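Office > Desks > Marneo Desk with Drawers

Marneo Desk with Drawers, brown wood-grain top, dark gray base
$474, delivered flat

I've been selling desks out of the Burik shop for long enough to have strong feelings about them, and the Marneo is the one I keep steering people toward. It's a proper work desk with a big flat top, a solid dark gray base and drawers you can get at without getting up. It's made for us by Kodwood, and it replaced the older Moncrieff desk, which I liked fine except for those skinny legs. 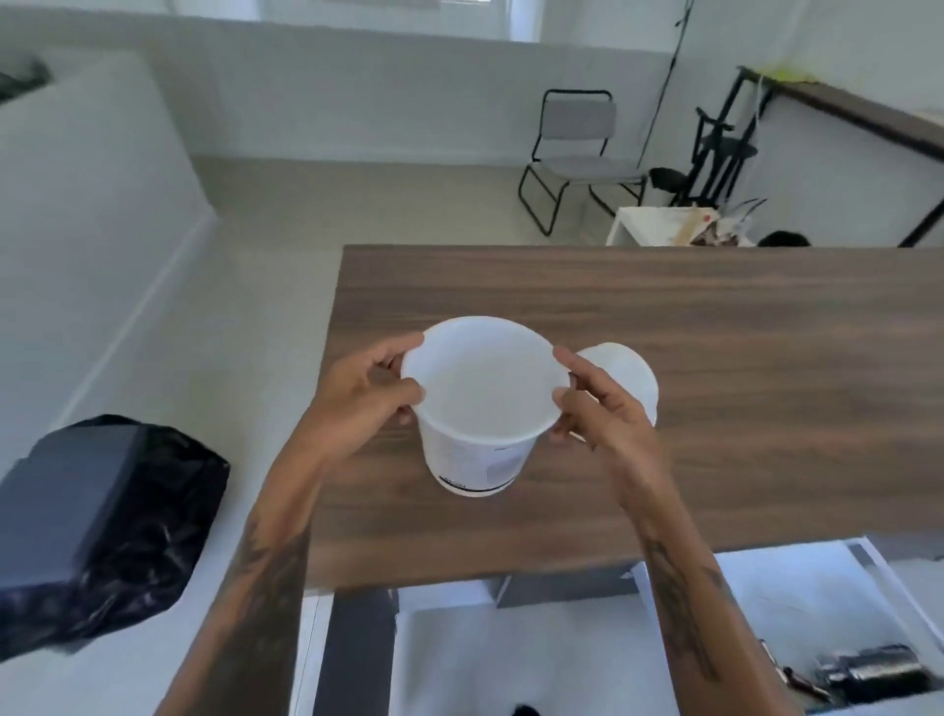
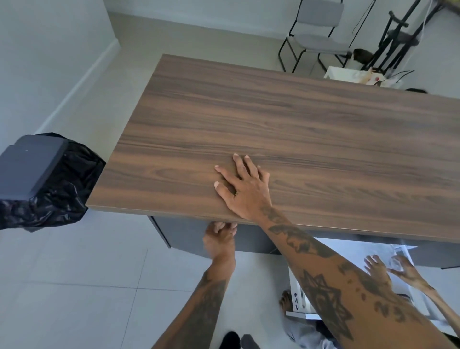 Marneo: the streaky brown top.

The top

I love this top! The grain is stripey, with lighter and darker bands running the long way, so it has some life in it even when there's nothing on the desk but your elbows. It's a brown that gets along with most floors and most chairs (I've seen it next to a red chair, a green chair and one truly awful orange one, and it held its own every time). If you like your wood colors pale and smooth and all one tone, this probably isn't the desk for you, and you should go look at the white version on the next page.

There's no tray or hutch or raised bit at the back. I asked Kodwood to leave all that off, because every customer who bought the Moncrieff with the hutch ended up emailing me to ask how to take the hutch off. The top is rated for 100 pounds spread out, so two monitors, a printer and a stack of binders are no trouble. Please don't stand on it to change a light bulb. I know people do. I have done it. Get a ladder.

Day to day, wipe it with a damp cloth and then a dry one. Dish soap is fine for sticky stuff. Skip the spray polish, which leaves a film that shows up every fingerprint, and use a coaster if you're a hot coffee person like me.

The base

The base is dark gray, with pedestal sections underneath instead of four legs, and a panel across to hide your knees and all your cords. The panel matters more than I expected. I have my own Marneo facing the shop door, and before that I had an open desk, and what customers saw when they walked in was a power strip and my shoes.

You do give up a bit of openness. If you're a leg stretcher, or you like to sit sideways, come try one before you buy. Also measure your baseboards! The pedestals go right down to the floor, so if you have chunky old trim the desk will sit out from the wall by however thick the trim is.

The drawers

These pull out from under the top, and the one at the left has a white interior. That sounds like a small thing, but I lose a lot fewer paper clips in a white drawer than I did in my old brown one. A full ream of paper (500 sheets) lies flat in there with room left over for pens and tape. They aren't file drawers, so hanging folders won't work. If you need those, add our rolling cabinet, which comes in the same dark gray.

Don't load up one drawer with everything heavy you own and then leave it hanging open. Heavy things go toward the back.

Putting it together

You can build this in an evening. Get a second person if you possibly can. One of you holds the top and the other one gets down on the floor to deal with the low parts, and you can swap when somebody's knees give out. Clear a good patch of floor first, more than you think, and put down a blanket if your floor scratches easily.

A few things I tell everybody:

- Open all the boxes and find every panel before you start. If something's missing, call me before the evening is half gone.
- Keep the small hardware in one tub with a lid. Bags on the carpet disappear.
- Leave the screws a little loose until the whole base is up, then go around and tighten them all.
- Move it with one person on each end and lift. Don't drag it, the bottom edges of the pedestals don't like it.

Delivery and returns

Delivery is free within 100 miles of the Burik shop, and past that I'll get you a quote before you pay for anything. It comes to the first dry spot inside your door. Stairs are extra, so please tell me about them when you order (and tell me about the tight corner on the landing too, there's always one).

If you open it up and hate the color, box it back up and I'll take it back. Once it's built I can't do that, but I will replace any part that shows up damaged, and Kodwood has been really good about sending me panels quickly.

Stock

The July batch sold out faster than I planned for. More came in this week and they're in the back now, boxed, ready to go. There's one built on the shop floor if you want to open the drawers and lean on it, everybody does.

Page updated 5 Aug 2026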